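Chapter 2
Selling a Game Before It Is Finished

Most games are offered for sale months before anyone can play them. This chapter looks at how a pre-order works, who is paid and when, and what the buyer can expect if the date slips. By the end you should be able to read a store page and say which parts are promises and which are only plans.

We will follow one title through the chapter. Plukau is a survival game made by Aquino, a studio of 17 people, and published by Jivmont. The publisher opened pre-orders in January with a store page, a short trailer and a list of bonus items. The game had no ending at that point, and two of its regions had not been built.
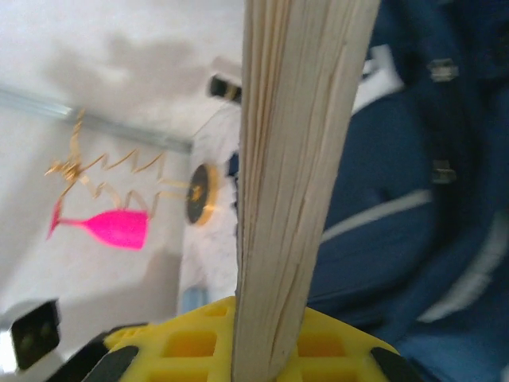
A pre-order bonus is content made to reward people who pay early. It is usually small, as it has to be finished ahead of everything else and can't give early buyers too great an advantage. In Plukau the bonus was a set of starting tools and a different look for common materials. Materials are a good choice because players see them up close and often. A plain stick of pale wood, with fine lines of grain running along it and thin dark cracks near the bottom, is the sort of thing an artist can copy in an afternoon and reuse across handles, fences and rafts. A new animal would have taken weeks.

The bonus also has a cost after release. Every extra item must be tested with every later update, on each console and on PC. Kjell Boström, the producer on Plukau, kept a separate test list for bonus items and put the yearly cost at around 20 working days. That time came out of the budget for patches.

Money is the next question. Some stores charge the card on the day of the order, and others wait until the game is ready to download. The publisher may not see any of it until after release. A studio like Aquino is paid under its own contract, often in stages, so strong early sales don't always mean more staff or more time - a point we return to in the section on milestones.

Key terms in this chapter: pre-order, bonus content, release window, milestone payment, refund period.

2.1 The release window

A release window is a span of time, such as a season or a quarter, given in place of a fixed day. Jivmont first used one for Plukau and named the day later, once the console versions had passed their checks.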